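Section 4. Laying Out and Folding Garments on a Bed

This section applies to all residents and household staff of Joseph House who fold laundry in the bedrooms. It replaces the sheet issued in February. Questions about the procedure should be directed to Indira Varghese, Household Services.

4.1 Before you begin

1. Make the bed. Pull the bedspread flat and tuck in any loose corners. A garment spread over a ridge or a fold will take on the same crease.

2. Move pillows, books and bags to the head of the bed or to a chair. Leave a clear area at least twice the width of the largest garment.

3. Check that the clothes are fully dry, including collars, cuffs and waistbands. Return damp items to the drying room.

4. Wash your hands. Staff who are folding for another person should also wear a face mask if that person's room card calls for one.

Note: Do not use a bed that has been stripped. Bare mattresses collect dust, and light-colored garments pick it up quickly.

4.2 Laying out the garment

5. Take one garment at a time. Keep the others in the basket until you are ready for them.

6. Hold the garment by the shoulders and shake it once or twice away from your face.

7. Lay it flat on the bedspread with the collar toward the head of the bed. At this stage it may still be loose and wrinkled, as with the pink polka-dot garment below. Smoothing comes next.
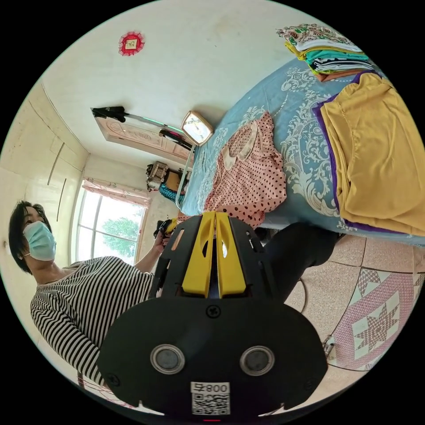 4.3 Smoothing and folding

8. Starting at the collar, smooth the fabric outward with the palm of your hand. Work down to the hem. Do not pull on the fabric from both sides, as knits will stretch.

9. Straighten the collar before anything else is folded. A collar that is folded under will hold that shape in the drawer.

10. Fasten the top button, if there is one. Other buttons may be left open.

11. Turn the garment face down. Fold one side toward the center, then lay the sleeve straight down along the fold. Repeat on the other side.

12. Bring the hem up to the middle of the back, then fold once more to meet the collar. Turn the finished piece face up.

Caution: Remove pins, brooches and clip-on badges before smoothing. They can tear the garment and scratch the hand.

4.4 Stacking and putting away

13. Place heavier items at the bottom of the stack and lighter ones on top. Stacks should hold no more than 8 garments — taller ones tend to slide when carried.

14. Carry each stack with both hands, one beneath and one on top.

15. Check the name tape before placing clothes in a drawer. Unmarked garments go to Ximena Contreras in the linen room, with a slip showing the room in which they were found.

16. Smooth the bedspread again and put the pillows back in place.

Delicate knits, pleated skirts and anything with a stiff lining should be hung. See Section 5, Hangers and Closet Rails.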